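Can a Machine Clear the Table Yet?

Stacking bowls is a dull chore, and a child of 4 can do it. Bram Smits has spent all August teaching it to a robot arm at Grarnine. 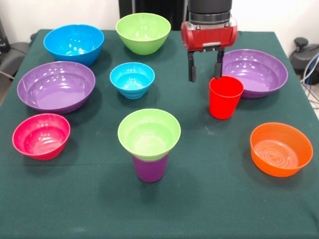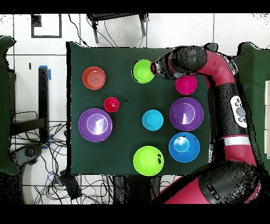
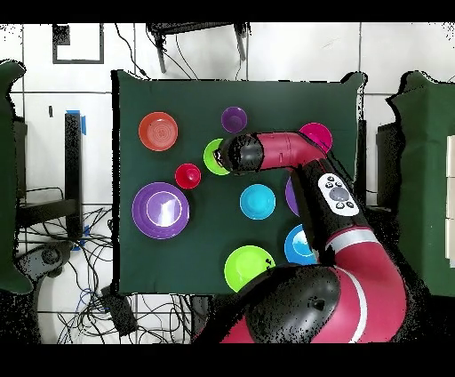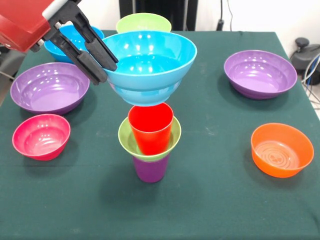
Coloured bowls, green cloth, red and black robot.

Is such a machine ready for my kitchen?
For the moment it is only ready for the laboratory. Smits has made 300 tries since spring, and he still stays near the stop button — wet dishes are a different matter, he says, and cutlery he has not started.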